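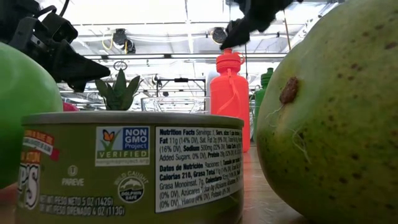 The Shelf Below the Stairs

Modupe Lawal keeps her pantry in a closet under the stairs, and she can find anything in it with the light off. Beans are on the left at knee height. Fish is above the beans. Tomatoes have the whole back wall, because in her house tomatoes go fastest.

Lawal lives in Gurnach, at the end of a county road that floods most springs and drifts shut most winters. The nearest full-size grocery store is in Bratu, and the drive takes the better part of an hour when the road is open. She shops there twice a month. Between trips, the family eats what is under the stairs.

"I grew up in an apartment over a market," she said. "If my mother wanted an onion, I went down and got an onion. I didn't know how to plan past supper."

She learned the first winter, when the road closed for 10 days and the family ended up eating pancakes at every meal. The following July she put up the shelves herself, using boards left over from a porch.

Gurnach has 638 residents and one store, a gas station with two aisles of food. Prices there are high and the choice is small, though people are careful how they say so. The owner has kept the place open through bad years, and he will cut a key or take in a package for anyone who asks.

So most houses in town have some version of the closet. In older homes it is a cellar with a dirt floor. In the newer ones it might be a metal rack in the garage, which works until the first hard freeze. Canned goods that freeze can swell and break a seam, and several people in town mentioned losing a whole rack that way. They now keep the garage for paper towels and dog food.

Nelli Honkanen, who taught cooking at the high school for most of her career, still runs a Wednesday evening class in the basement of the Forarum, the old union hall. Her subject this season is suppers from the shelf. The class has no textbook. Students bring three things from home that they don't know how to use up, and the group cooks from whatever lands on the table.

On the night I went, that meant split peas, canned beets, a great deal of tuna and a jar of something pickled that had lost its label. The beets went into a cold salad with mustard and onion. The tuna was mashed with white beans, lemon juice and black pepper and put on toast. Honkanen opened the jar, smelled it, and set it outside.

She has firm views. Write the month on the lid in marker. Put new cans behind old ones. Don't buy a case of anything you haven't eaten once and liked.

"People buy for an emergency and they buy food they hate," she said. "Then it sits there for years. I'd have them buy for a Tuesday."

Dented cans are the question she gets most. A shallow dent in the side is usually fine, she tells the class. A sharp dent on a seam, a bulging end or any leak means it goes in the trash, and no tasting to check.

Lawal took the class two years ago and still uses the tuna and beans. She has added capers, which her younger son picks out and lines up on the edge of his plate. Her next project is the space behind the water heater at her sister's house in Flellau, where the road floods too. She has measured it for shelves. Her sister wants to keep the vacuum there, and they are still talking about it.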